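Velside Forums > Home Robots > Open day at the Onaser lab

hepburn_jan
2022-10-24
Finally got to an Onaser open day! We had over 85 people through the doors, so it was slow going, but you could stand close to the bathroom setup and ask whatever you liked — I stayed far too long and missed lunch. My pictures:
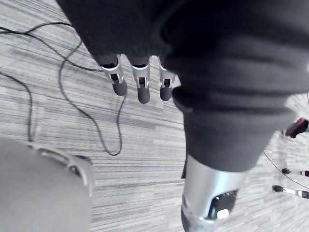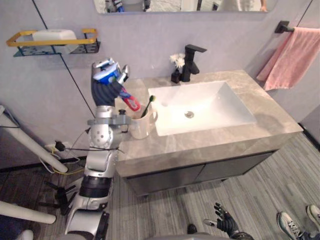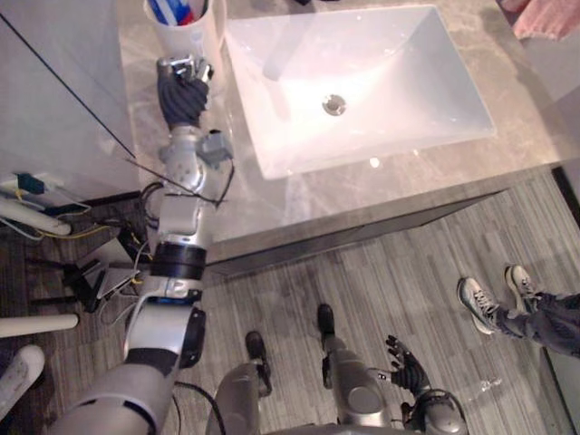
Onaser open day: fingers and sleeve first, then two from the bathroom vanity.

mopbucket14
Thank you for sharing these, what a treat. Is that toothpaste it's holding in the second one? My mother has bad hands and mornings at the sink are the hardest part of her day, so I'd love to see this get somewhere.

Dramness
Looks like a tube of it, yes. I don't want to be a grump, but I went in January and waited 10 minutes for one grab. A grab bar and a pump bottle would help your mother sooner.

hepburn_jan
Oh, I'd buy the pump bottle too! But I saw 7 tries on my visit and only two drops, and the staff were very open about both.

Dramness
Better than I got, then. Still a lot of cable on that floor for a bathroom.

mopbucket14
Pump bottle ordered, and I've signed up for the next open day — does anyone know about parking?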